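Vorham adds dyed practice thread and needle to its Farías suturing range

Bavusness, March

Vorham, supplier of consumables for surgical skills teaching, has extended its Farías range with a dyed monofilament practice thread and a matching curved needle. Both are now in regular use in the teaching hall at Grakasden.
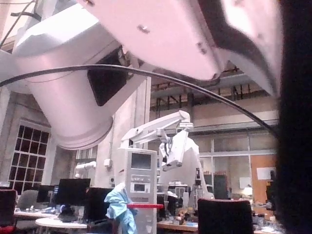
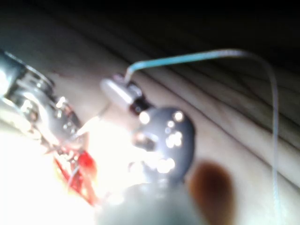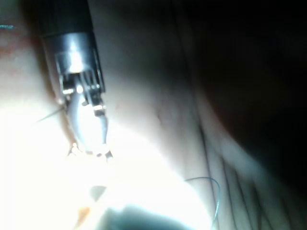

The Farías thread is supplied for bench teaching only and is not sterile. It is dyed blue-green throughout the strand, so the colour does not rub off at the knot. Shade was the main point of the development work. Under strong close lighting an undyed strand is difficult to follow, and even the blue-green thread in the second picture shows clearly along its upper curve and then turns faint and pale lower down. Vorham tested 60 dye mixes before settling on the present one, and a darker version is being prepared for benches with stronger lamps.

The needle is ground to a slender point and has a satin finish over the middle part of the body, where learners are taught to take hold. The grip in the third picture, near the midsection with the point facing away from the instrument, is the one set out in the Farías teaching notes. The finish gives the jaws a firmer hold and is kept clear of the tip, so that passage through the practice tissue is not affected.

Grakasden received its first delivery of 278 packs before the start of the present course. During the course the teaching staff recorded 1,803 completed stitches and reported 111 cases in which the thread frayed or parted, most of them where it had been gripped repeatedly at the same place. Vorham has since changed the finishing step to reduce surface nicks. Packs made by the revised method carry a green end label.

"We asked for a thread that behaves the same from the first pack to the last," said Ngaio Ormsby, head of skills teaching at Grakasden. "Knot security is good. We would like a longer strand for the continuous stitch exercises, and that has been passed on."

The thread is sold in single packs and in boxes, with or without the needle attached. Existing Farías practice tissue can be used with it and needs no change of holder. Opened packs should be kept flat and out of direct sunlight.

Samples and the teaching notes are available to skills centres on request from the Vorham sales office in Bavusness. Trade price lists will be sent to current account holders with their next order.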